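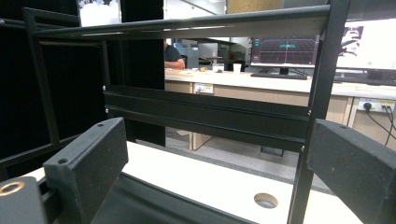 About Ovdale

Ovdale designs and assembles bench-top racks and support frames for laboratories, workshops and teaching rooms. The company was started by Madhu Khurana and Brijesh Jaiswal, who had both spent years fitting out test benches with whatever steel was on hand.

What we build

Our standard frame combines black square tube with grooved aluminium extrusion. The tube carries the load. The extrusion serves as a crossbeam, and its channels accept fittings at any point along the length – no drilling is needed when a shelf or bracket has to move. Frames are sized to stand on an ordinary desk or tabletop. Where the top has a cable grommet, the feet are placed to leave the hole clear.

The Stoseo is the smaller model, 485 mm wide. The Janda is 649 mm wide and takes a second crossbeam. Custom widths up to 1608 mm are made to order, with a centre post above a certain span. Lead time is eight working days for standard sizes and longer for custom work.

How we work

Tube is cut and coated off site. Extrusion is cut in our own shop, deburred and checked for square before assembly. Each joint is tightened by hand, then again with a torque driver after the frame has stood overnight. Drawings are supplied with every order in PDF and DXF.

Assembly and office work share one floor. Desks face the benches, so a question about a drawing is usually settled at the frame itself.

People

Madhu Khurana – design and drawings
Brijesh Jaiswal – cutting and assembly
Kenza Zaki – orders and scheduling
Ravindra Dubey – site installation

Visits

Customers may inspect a frame before ordering. Please book through Kenza and bring the dimensions of your bench, including the position of any cable holes. The shop is closed to visitors for stocktaking in the first week of October.

Page last revised 12/08/2025.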